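Floor rules update, hand-held gripper stations
Automation notes, August 16, 2026

Quick one this time, the Cledham hall is full and I have 18 messages to answer. The Henau sheet (working rules for people collecting with hand-held grippers) has been revised again. Changes take effect now, not next month. Read it even if you read the June one.

First, markers. Keep the faces clean and uncovered. No tape, no stickers, no sleeves hanging over them. If a corner is peeling, swap the whole cube, don't glue it. Marker numbers go in the Kingi log before you start, and again if you swap. We had 748 clips held back after June over one swapped marker that didn't get written down. Please.

Second, spacing. Arms length plus a gripper between you and the next person, both sides. Walking through with a pack on, you go behind people and never between them and their table. Same upstairs by the railings. Nothing gets rested on a rail, ever, not even for a second.

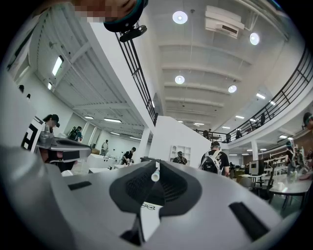 Third, breaks. Old sheet said "as needed" and people read that as never. New wording is 12 minutes on, then grippers down and shake your hands out. Head straps off too if they pinch. Sore wrist = stop and tell the shift desk, no one loses a slot over it.

Fourth is the pads. Check both before every run, wipe with the dry cloth only. The spray from the kitchen is not ok, it leaves a film and the grip goes funny. If the mesh is lifting at the seam, tag it and get another. Don't trim it with scissors (yes, again).

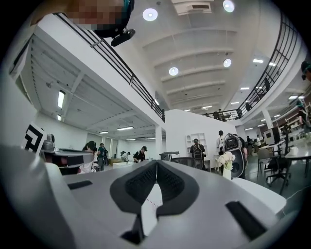

Finger pads up close, with the Cledham hall behind.

Now tables. The drink and straw task is the one that generates most of the questions so here's the short version. Clear glass only. Straws have to differ in color so reviewers can tell which one was moved. Anything else on the table stays put for the whole run, if it was there at the start it is there at the end. Bump something? Finish the run, mark it in Kingi, reset after. Dont reach in with a bare hand halfway through.

Cables are the other thing. Power strips may stay on the floor but away from where feet go, and long runs get routed behind the table wherever they'll reach. Zuto inspection covers this and it was our weakest section last time.

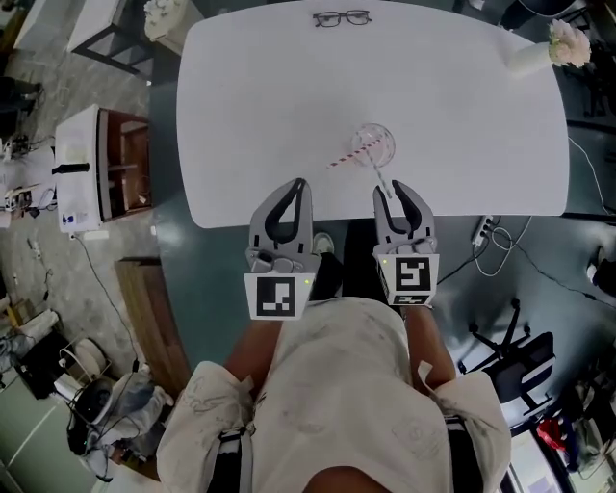
Straw task from overhead. Two grippers, glass, striped straws.

Also on privacy, faces get blurred before anything is shared outside the hall. No personal phones at the stations, no screens with mail open in view of a head camera.

Zuto wants signed sheets from all 8 stations. Paper or scan, either is fine. Comments on the wording go to the shift desk, and put the rule number on them becuase last time I was guessing. Next revision will probably deal with storage and charging.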